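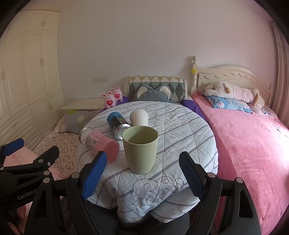

Two cups should never have been enough, according to a reader in Mansilla who wrote in after our October item on the Drilden study. A policy trained on so few shapes, the letter argued, ought to fail on the first can it meets lying on its side.

The objection is fair, and the full results answer part of it. Drilden collected 1,301 demonstrations with hand-held grippers in furnished homes. Operators moved cups, cans and small containers across tables covered with whatever cloth the household used. No robot was present during collection. The recorded jaw motion and wrist path were later mapped to an arm at the Manel test site.

The main variable was the room. One training set drew all its demonstrations from 2 homes; the other spread the same number over 134. Object types were matched between the sets. On upright cups the two policies scored close together. On cylinders lying down, the narrow set often closed the jaws along the long axis and pushed the object away. The broad set made that error less often, though it still had trouble on wrinkled cloth, where the height estimate drifted.

Estison, the software used to recover the wrist path, accounts for some of the remaining error. It loses tracking when a finger pad covers most of the view at the moment of contact. The authors discarded those segments and did not test what happens when they are kept.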